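The Spare Room, Part Two: Beds, Boxes and a System of Sorts
Posted by Nadja Leitner
April 27, 2021
Filed under: House, Putting Away
4 comments

Readers of the previous entry will recall that I undertook to report on the sorting of the spare room before the arrival of my aunt, who is expected from Farnham in May and intends to stay for two weeks. I am now in a position to do so. The work is not complete, but the principal decisions have been taken and I wish to set them down while they are fresh.

The room has served as a general store for more than a year. Anything which had no settled place elsewhere in the house was carried there and put on the nearest surface, and the nearest surface was generally the bed. By the end of the winter it held two lamps without bulbs, a quantity of wrapping paper, a set of curtains from the flat in Talham which fit no window here, and the paperwork for a washing machine we no longer own. A guest could not have slept in it. I had some difficulty in opening the window.

My first rule was that the bed must be cleared before anything else was attempted. I have read advice to the contrary, which recommends beginning with a single drawer and proceeding outwards. I followed that advice last year and finished with one tidy drawer. A cleared bed offers a large flat place on which to lay things out and compare them, and it has the further merit that one must finish by the evening if the bed is wanted.

My second rule concerned categories. I allowed myself 4: keep in this room, keep elsewhere, give away, and undecided. The last of these was limited to what would fit in one shoebox. It was full within the hour. I then permitted a second shoebox, and I record this in the interests of accuracy.

The curtains were given to our neighbour Mr Chaudhry, who has a sewing machine and a use for lining fabric. The lamps were kept, as the fault lay only in the absence of bulbs. The wrapping paper was reduced by half. I had been saving pieces too small to cover anything larger than a bar of soap, and I do not give soap.

The sheet deserves a paragraph of its own. For some years I used a white one in this room and found that it showed everything. The present sheet is a pale grey-green, bought in the Ollolano sale with the pillowcases to match, and it has proved a sensible choice. It goes well enough with the grey of the headboard. It creases, and I have decided not to iron it. My aunt irons hers, and she is welcome to the board.

By the middle of the afternoon most of the mattress was clear and only the smaller articles remained along its edges.

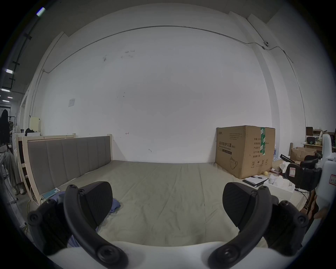 The bed in the course of the afternoon, with the mask box against the far wall and the notebook and tissues in front of it.

The large cardboard box is the matter on which I have received most correspondence from the family. It is a good box, printed for medical protective masks, and it is of a size which one seldom finds when one needs it. My sister's view is that a cardboard box has no place beside a guest's pillow. My own view is that a strong box is worth keeping until a use is found for it. We have agreed that it will go to the top of the landing cupboard, where it will hold the winter blankets, and that I will write BLANKETS on the side in large letters so that no one climbs up in search of masks.

The notebook is the one in which I keep the list. I recommend a small one. A large notebook encourages long entries, and I found in an earlier attempt that I had written a page and a half on the subject of coat hangers without having moved any. In the present volume each article receives one line, stating what it is and where it has gone. If it is later wanted, the line can be found. This has already been of service in the case of the good scissors, which I had put in the kitchen for reasons that seemed sound when I wrote them down.

The blue cloth is for dusting. It should be used dry on the headboard, whose upholstery is divided into vertical channels, and these collect dust to a degree I had not appreciated until I looked closely. I went down each one in turn. The small brush of the vacuum cleaner would no doubt do the same work in less time — it was, however, in the car.

Some matters are outstanding. The shelf has yet to be sorted, and the open box on it will need to be emptied and its contents entered in the notebook. The cable beside the bed will be fastened back so that a person getting up in the night does not catch a foot in it. The yellow ball will go into the toy basket downstairs. I have also to consider where a guest is to put a suitcase, a question which I had overlooked until my aunt raised it by telephone.

As to cost, I spent 200 pounds on the whole undertaking, of which the greater part went on a chest of drawers that has still to be delivered. The remainder was bulbs, hooks and a new pillow. I had considered a fitted wardrobe and obtained a quotation for one. It came to 3,000 pounds, and I thanked the gentleman for his time.

I am obliged to the reader who wrote after the last entry to suggest lavender in the drawers. I have bought some and will report when there are drawers to put it in. To the reader who asked whether the second shoebox might in due course be followed by a third, I can only say that the matter is under review.

The next entry will deal with the landing cupboard, which must be emptied before the blankets can be moved into it. I have opened the door once to look and closed it again. Suggestions for the storage of a folding table with one leg shorter than the others may be left in the comments.

Previous entry: The Spare Room, Part One: What Was Found
Next entry: not yet posted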